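August
Vondov and Assefa

3.2 Surfaces of the shared kitchen

The second part of our study concerns the large surfaces in shared kitchens, which are often left out of cleaning plans. In the earlier survey by our group, 257 residents of the Wonditz housing blocks were asked which parts of the kitchen they clean after cooking. The stove and the sink were named by almost everyone. The outside of the refrigerator was named by only 8 percent, although it is touched many times each day and has one of the largest faces in the room.

We visited 10 kitchens in the Dredis building, always on Saturday in the late morning, when the breakfast dishes were already put away. Residents were told the week of the visit but were asked not to prepare the room. In each kitchen we recorded the finish of the refrigerator doors, the state of the seam between the doors, and the distance to the nearest work surface. The marks on the doors were judged by eye from one meter, first from the front and then from the side – the two views did not always give the same result.

Brushed metal was the most difficult finish to judge. It does not give a clear mirror picture, and the light of the room spreads over it in soft patches. A pale patch can be a reflection, or it can be a film left by a cloth, and from one position the two are hard to separate. Figure 4 shows such a finish beside a plain white wall and a white tabletop. 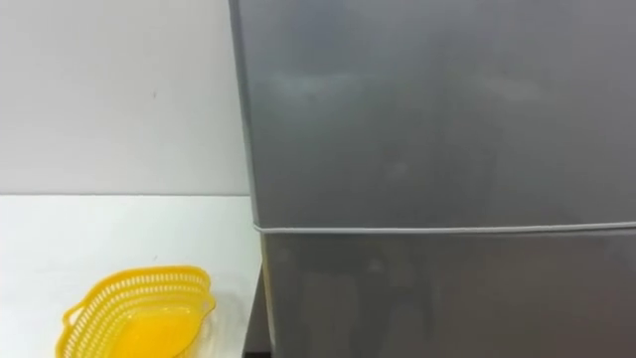 Figure 4. Refrigerator with two stacked doors in brushed metal. Hazy light areas on the upper door; fainter highlights and darker streaks on the lower door.

For this reason we did not use brightness as a sign of dirt. A mark was recorded only if both observers saw it from the two positions. With this rule the observers agreed in 92 percent of the judgments, and the remaining cases were decided after a second look on the same day.

The seam between the doors was treated as a separate surface. Residents who wiped the doors usually made long strokes from top to bottom and passed over the seam without stopping. Several of them said that they think of it as a part of the inside, so it belongs to the monthly cleaning and not to the daily one. In the cleaning plans posted by the residents it was not mentioned at all.

The distance to the work surface was also of interest. Where a table stood close to the refrigerator, residents reported that they often open the door with flour or oil on their hands – they do not walk past the sink on the way. The effect of this habit on the side panel is discussed in Section 3.3.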